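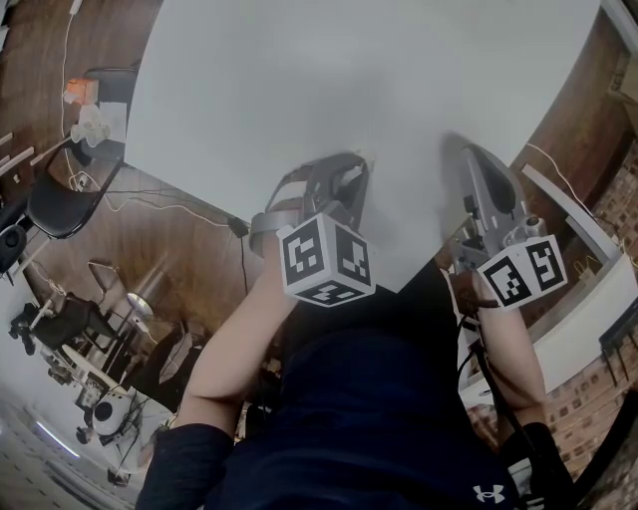

Gray marks on a matte white tabletop that won't wash off

Sumaiya Sikder
Posted 05/04/2024 in Home and Furniture

I bought a used Calletti table in January. The top is matte white and the seller didn't know what it was made of. It was clean when I got it. Now there are gray smudges along the side where people sit, plus a few thin dark lines that look like pencil but don't come off with an eraser.

I have tried dish soap and warm water, glass cleaner, and a melamine sponge on one small spot. The sponge took the gray off but I think that spot is shinier now. You can only see it at an angle with the lamp on.

We eat at it and my daughter does her homework there, so I can't keep it covered all day. Is there a cleaner for matte surfaces that works on this? And can I get the shiny spot back to matte, or am I stuck with it?

I got a quote of 900 to have the whole top refinished and I'm not paying that for a used table.

Raelene Tomoana

Stop with the melamine sponge. It's a very fine abrasive and it polishes matte finishes, so every spot you rub will end up like the one you have.

First find out what the top is. Look underneath at the edge. If you see a thin layer stuck to particleboard, it's laminate. If it's one color all the way through, it could be solid surface. If you see brush marks or drips, it's paint. The answer changes what you can do.

For laminate: mix baking soda and water to a thin paste, lay it on the smudge with a soft cloth, leave it five minutes and wipe it off without scrubbing. Rinse twice. For the dark lines, try rubbing alcohol on a cotton pad, somewhere hidden first. Lines like that are often metal transfer from pan bottoms or the foot of a lamp. If alcohol doesn't touch them, use a little cream cleanser on a damp cloth and very light pressure.

Don't use furniture polish or wax. It leaves a film and the film is what picks up the gray.

The shiny spot is permanent on laminate. On solid surface you can even it out with a gray scuff pad, going in small circles over an area bigger than the spot. On paint you would have to recoat.
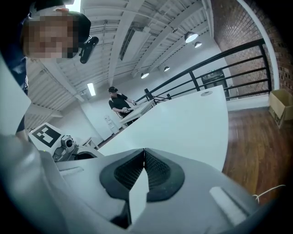

Prasanna Weerasinghe

I agree on the sponge but I wouldn't use baking soda either, it's still gritty. Plain alcohol did it for me. The gray on ours was skin oil and sleeve dye from people leaning on the table, and soap just moved it around. Wipe with alcohol, then a damp cloth, then dry it with a towel. Keep the windows open and keep it away from the stove.

If it's painted, skip the alcohol. It can soften some paints.

Safta Ilie

just get a tablecloth

Sumaiya Sikder

Thanks. I looked under the edge and it's a thin layer over particleboard, so laminate. Alcohol took off most of the gray on the first try. The dark lines are lighter but still there. I'll try the cream cleanser on the end by the wall before I do the rest.

Raelene Tomoana

Go light with it and rinse well. If the lines fade at all on the first pass, do a second pass the next day instead of pressing harder.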